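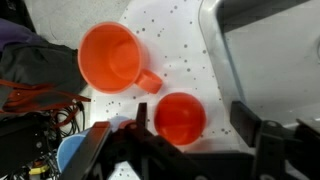 You will not get rich this way, Natnael Woldegiorgis said before I had my coat off, and anyone who joins thinking they will should be sent home. He has belonged to the savings circle in Fundenau for five years and has run it for three. In that time it has moved a good deal of money from hand to hand, and none of it has earned a cent of interest.

The circle works the way such circles work all over the world. Twenty people each put in $20 a week. Every week one of them takes the whole pot, $400. After 20 weeks everybody has had a turn and the round is over. Then people decide whether they want to start again, and most of them do.

In Ethiopia, where Woldegiorgis grew up, the arrangement is called an equb. In parts of West Africa it goes by susu or esusu, in Mexico and much of the Southwest it's a tanda, and economists, who like a longer name, call it a rotating savings and credit association. The Fundenau group just calls it the circle. It began with Ethiopian families and now takes in a school bus driver, two sisters who clean offices, a retired machinist and several people from the apartments behind the old feed store.

On paper it makes little sense. If you draw the pot in week one, you've been given an interest-free loan by your neighbors. If you draw it in week 20, you've made them one. The person at the end of the line would have done a little better with a savings account, and would have had the money on hand the whole time.

I put this to several members and got much the same answer. They'd had savings accounts. The accounts had been emptied, usually in small amounts, for things they couldn't remember later. Money that belongs to 19 other people is harder to spend on takeout.

The $1,798 problem

Kęstutis Hunt joined with $1,798 on a credit card. He remembers the figure because he'd written it on the inside of a kitchen cabinet and looked at it every morning. He wasn't adding to it by then, but he was paying the minimum, and the minimum was mostly interest.

Hunt works the counter at Pattinasarany, a tire shop on the road between Fundenau and Skudau. His first draw came in week three. He put all $400 on the card. He then owed the circle 17 more payments, and he made them in cash, in an envelope, on the way home from work. By the end of the round he had started paying extra on the card each month as well. The second round's draw went on it too, and so did the third.

He had tried other things first. For a few months he used Likedow, a phone app that rounded up each purchase to the next dollar and set the change aside. He liked it fine. The trouble was that he could take the money back with one tap, and whenever rent came close he did.

Could he have paid the card down without the circle, just by sending $20 a week to the bank? He thinks so, in theory. He had told himself to do exactly that for two years.

The cabinet has since been repainted.

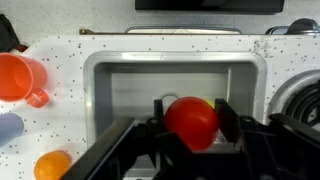
Who goes first

The order of the draw is the part that causes arguments. Some circles settle it by lot. Some let the organizer decide, and some let members bid for an early turn by giving up part of the pot. The Fundenau circle draws slips of paper from a coffee can in front of everyone, and after that members may trade places if both sides agree. A transmission fails, a school fee comes due, somebody's mother needs a plane ticket, and the person holding week four will often swap with the person holding week 15.

New members can't draw in the first five weeks of a round. It's the only written rule about order, and it was added after a man took an early pot and moved out of state with most of his payments still to come. Woldegiorgis covered part of the gap himself. The rest was shared out, and a few people got a smaller pot than they'd been promised. Two of them left at the end of that round and haven't been back.

That is the real risk, and members don't play it down. There's no deposit insurance on a savings circle. If the organizer is dishonest, or a few members lose their jobs in the same month, there may be very little a person can do except go to small claims court with a notebook as evidence. Fraud that dresses itself up as a savings circle is also common, especially online. The usual sign is simple enough: a real circle pays out exactly what its members put in. Anyone who offers $800 back on a payment of $100 is running something else, and it ends when the new recruits stop coming.

Woldegiorgis won't take anyone who isn't vouched for by a current member. If the new person stops paying, the one who vouched is expected to pay in their place. He keeps the names in a school composition book, with a column for each week, and anyone in the circle can ask to see it.

What it doesn't do

Paying into a circle doesn't usually help a credit score, because no lender ever hears about it. Some nonprofit lenders around the country have worked on this by writing the circle up as a small loan and reporting the payments. A group in Skudau looked at doing the same and gave it up over the paperwork, and also because several members didn't want their names on a form.

It doesn't build wealth in the long run either. Four hundred dollars is a set of tires, or a month of day care at the cheap end. Prices go up, and the pot doesn't. There has been talk of raising the weekly payment, and the older members are mostly against it. 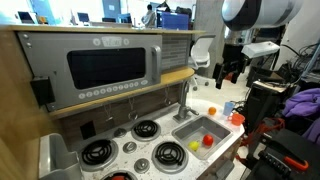

Leave it at 20, one of the sisters told the others when the subject came up again in September. She had seen a bigger circle fall apart at her last job, where the payment was set so high that people borrowed to make it. Her own draw that round went toward a used floor machine, and the two of them now clean a dental office on their own account, evenings only.

The vote went her way, with three against. Hunt was one of the three. He has no balance on the card now and would like a bigger pot to put toward a truck.

He drew week 11 in the current round. Woldegiorgis, who puts his slip in the can with everyone else's, drew the last one, and has already been asked to trade.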